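Household Organization, Unit 2
Small things without a home
Notes by Rasmus Žukauskas, for the evening group at Luduvcombe
Revised 8 Jul 2023

In March we spoke about large furniture. In this unit we come to the small things which lie on a bed, a shelf or a windowsill because they belong to no drawer. Maribeth Espiritu, who taught this course before me, called them "guests". I keep her word.

Work on a flat surface where you can see everything. A bed is good for this, if the blanket is smooth. Put the open box at the far side and the guests near to you. Do not put anything in the box yet. First make groups by use: care of the body, repair and paper, kitchen.

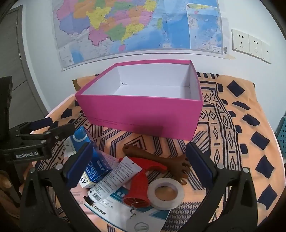
Fig. 2. Open pink box on a bed, with a medicine box, an ointment tube, a roll of double-sided tape and a back scratcher still outside.

With such a mixture, the medicine box and the ointment make one group. Before you pack medicine, read the date on each package and put the expired ones apart. They go back to the pharmacy. Tape belongs to repair. A back scratcher is a long thing, so try it in the box along the longest side before you decide about the others.

Printed sheets are a separate question. If a sheet is the instruction for something you still own, fold it and keep it with this thing. Otherwise it goes to paper recycling.

A box without lid is suitable for things of daily use, but it collects dust. For medicine I recommend a closed box, on a shelf which children can not reach.

Homework: choose one surface at home and sort the guests on it. Write down your groups and bring the list to the next lesson. Please write also which thing was the most difficult to place.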